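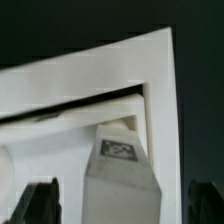

3.2 Evaluation of the Haka Bench Kit

The Haka kit is sold by Zorkport as a printed parts set for tabletop assembly work. A buyer gets the part files, the tag sheets, a calibration script and one year of email support. The arm, the cameras and the table are not included. We bought the kit at list price in February and had no contact with the seller beyond two support tickets, both described in Section 3.4.

We chose Haka over the Işık set, which we had used in earlier work, for two reasons. The Işık parts are machined, and a lost or cracked part takes weeks to replace. The Haka parts can be printed again overnight on any mid-range printer. The price of a full Işık set would also have covered most of a second camera.

Setup was done by Jussara Caldeira and Wellington Amaral. The printed guide asks the user to fix the border to the table first and then teach the arm its home pose. We did it the other way around on the first try and had to repeat the calibration. The guide should say this more clearly. A line in bold on the first page would be enough.

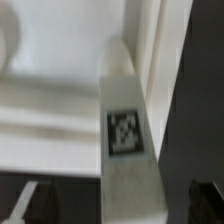
Calibration uses square fiducial markers on the gripper fingers and on the parts. The script moves the arm through a set of poses, looks for the tags from each camera, and solves for the camera positions. Frames with heavy motion blur are dropped by default. We left this setting on for all runs reported in this paper. Users who move the arm quickly may find that too few frames remain, and in that case the script stops with a plain error message and can be started again from the last good pose.

Each trial began with the parts set out by hand. The operator then drove the arm through the task, and the system logged joint positions, gripper width and all camera streams. We recorded 800 trials in total. Of these, 31 were thrown out after review, most of them for dropped camera frames. Edileuza Bragança reviewed every recording, and Silvana Godoy checked a subset without seeing the first set of labels. The two agreed on all but a handful of cases, which were settled by watching the recordings again.

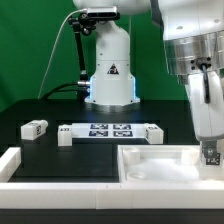 Figure 4. Workspace with the kit laid out on the black table. The long fixture carries four tags in a two-by-two grid. The tray is at the lower right, with the gripper of the second arm reaching into it.

The tray was the part of the kit we had the most trouble with. Its floor is smooth, and in early tests it slid when a finger touched the wall. We added thin rubber pads to the underside and saw no further sliding. Zorkport told us that a later version will ship with screw holes. The border, in contrast, needed no changes. Its segments snap together and can be taken apart without tools.

Print quality matters more than the guide suggests. Parts printed with a worn nozzle came out slightly oversized, and the round pieces then bound in their seats. After we changed the nozzle and reprinted the full set, the fit was good. Printing all parts used 2718 grams of filament, including supports and two failed prints.
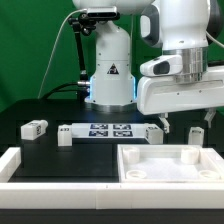
We also tried the optional Plaletitz scoring service, which is billed separately. The user uploads a recording and gets back a list of detected grasps and releases with time stamps. We sent 111 recordings and compared the results with our own labels. Releases were marked reliably. Grasps were sometimes marked early, when the fingers had closed partway without yet holding the part. For our purposes this was acceptable, but we would not use the service alone for timing studies.

Teodoro Villalobos repeated the setup from a bare table using only the printed guide and finished in one afternoon. His notes on the calibration step are included in Appendix B.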